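Hovwood Bed Base: Set-up and Care Guide
Section 7: Making up the bed
Document 2136, revised Mar 24, 2020

Carry out this section after the base has been assembled and the mattress laid flat (Section 3). Remove all packing film from the mattress before fitting any bedding.

7.1 Fitting the sheet

1. Check that the fitted sheet matches the mattress size printed on the side label.
2. Hook one top corner fully under the mattress, then the bottom corner diagonally opposite.
3. Fit the remaining two corners.
4. Smooth the sheet from the centre towards the sides with a flat hand. Faint wrinkles are acceptable. A ridge that stays raised means that a corner is not fully seated.

Caution: Do not lift the mattress by its cover or piping. Lift from underneath, using both hands.

7.2 Pillow and blanket

5. Put the pillow into its cover with the open end facing away from the door side. Push both corners of the pillow fully home.
6. Lay the pillow flat at the head of the bed.
7. Fold the fleece blanket in half lengthways, then fold it over until it forms a loose rectangular bundle. Tuck in any free flap.
8. Place the bundle on the sheet below the pillow.
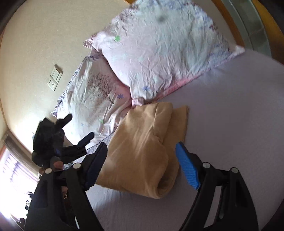 Do not press the folds flat or tie the bundle. Fleece stored under pressure takes longer to recover its thickness. If the bed will be out of use for more than 7 days, move the blanket to a cupboard and leave the sheet in place.

Note: Printed pillow covers may be creased after washing. Iron inside out on a low setting, following the care label.

7.3 Checks after the first week

9. Refit any sheet corner that has ridden up.
10. Measure the gap between the mattress and the headboard. If it exceeds 83 mm, slide the mattress towards the head of the bed and repeat steps 2 to 4.

Caution: Keep bedding clear of heaters and bedside lamps.

For replacement slats and fixings, see Section 8.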